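Drevudon Desk Panels, Set of Three: Review

3 August 2021

I bought the Drevudon panels in March, when my work table was standing in the middle of a shared room and every small thing rolled down to the floor. The set has one back panel and two side panels, and it cost me 327 with delivery. I have used them for some months now, so I think I can write about them fairly.

What is in the box

The three panels come in one flat carton. With them there are clamps, a bag of screws and a paper with drawings. There is no text on the paper, only arrows, and one arrow points to a hole that does not exist on my version. I wrote to Dönmez, the shop where I ordered, and they answered the next morning with a better drawing.

Putting it together

For one person it is possible, but please ask somebody to hold the back panel. The clamps accept a table top up to 20 millimeters thick. My old table was thicker, so I had to change it for a plain Elleck top, and this was a cost I did not plan.

Daily use

The sound in the room did not change much. What did change is my attention. With a pale wall on each side I look less at the door, and the lamp light comes back softly to the table. The panels wipe clean with a damp cloth. Pencil marks need some patience.

White tops are another matter. They show everything, and gray smudges in the middle of the board are what you should expect if you do real work on it. A rail at the back is very useful, and a marker can lie there all day without being in the way. 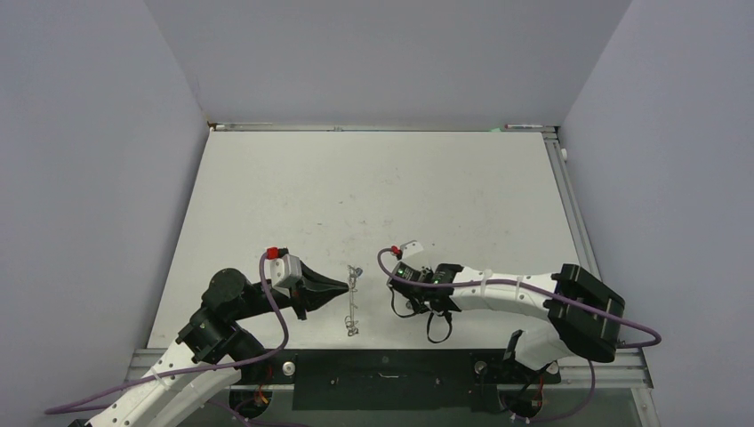 Compared with Fenolance

The Fenolance set costs 311 and is lighter, but its side panels shake when you write quickly. I tried it at a friend's place and did not like this. If you only read or use a laptop, it may be enough for you.

My opinion

I would buy Drevudon again, after measuring my table first. Four stars from five. One star is gone for the paper with the arrows.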